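4. Setting up the sorting bins

Read section 3 first if the bins are still in their wrap. The Pudico toy-sorting set is sold as ready to use, which is a generous way of putting it. Allow 30 minutes for the first set-up, most of it spent on the marking.

4.1 Choosing the table

1. Use a wide, pale table if you have one. Coloured toys are easier to pick out against it.

2. Clear everything off, including the lid of whatever the toys came in.

3. Wipe the top and let it dry. The box says the bins grip any surface. Ours slid on a damp laminate bench, so we don't repeat the claim.

Caution: Keep the bins off the front edge. A small child pulling on a handle slot will bring the whole bin down.

4.2 Marking the bins

The set comes with a sheet of printed labels. You can try them. Lacey Whitlock put them on a full set for her playgroup and most had curled at the corners within 2 weeks. A thick black marker does a better job.

1. Draw the symbol on the front wall, below the handle slot. Make it large. A shape the size of a coin can't be read from across a room, whatever the label sheet suggests.

2. Go over the line a second time. It will come out slightly uneven on the matte finish, and there's no prize for neatness.

3. Leave the ink for 30 minutes before handling the bin.

Note: Alcohol wipes are supposed to take marker off the plastic. They took some of it off. Decide on your symbols before you start.

4.3 Placing the bins

1. Stand the bins side by side near the back of the table, marked faces toward you.

2. Leave the front part of the table bare. It's your working space, and it fills up faster than you would think.

3. Check that the handle slots are clear. The front slot doubles as a peephole, and a patch of colour showing through it will often tell you which bin you want.

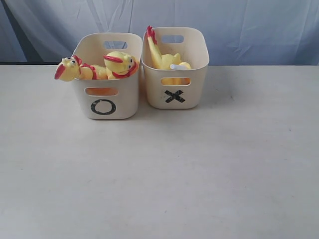 4. Put the toys in one at a time. Tipping out a whole bag is quicker and defeats the purpose of sorting.

5. Lay long, floppy toys lengthwise along the bottom. Rubber chickens are the worst offenders. The necks ride up over the rim and the bodies tangle, and pulling on one brings up the other.

6. Tuck in anything hanging over the side before you stack or carry the bin.

Caution: Don't force a lid down on a squeaky toy. The noise is the least of it. A toy left squashed can keep the crease, and the squeaker may go flat for good.

4.4 How much goes in

The carton promises room for "up to 83 toys". It doesn't say what toys, and we have our doubts. Building blocks, possibly. With soft rubber animals you'll run out of height well before that. Stop when the contents reach the bottom of the handle slots.

Fahmy bins have the same sort of slot and can be used with this section. Grostach bins are taller, so the symbol should go higher on the wall.

4.5 Common problems

Toys end up in the wrong bin. Check that the symbols are different enough. A circle and an oval will be confused by adults as well as children.

Rubber toys feel tacky. Wash them in lukewarm soapy water, squeeze them out and dry them on a towel. Talc is often recommended. Dennis Pickering tried it and got a white table and toys that were still tacky.

Bins rock on the table. Look underneath for a stray piece before blaming the moulding. If there's nothing there, return the bin.

Section 4 revised April 7, 2022. Corrections to Jamie Hartley.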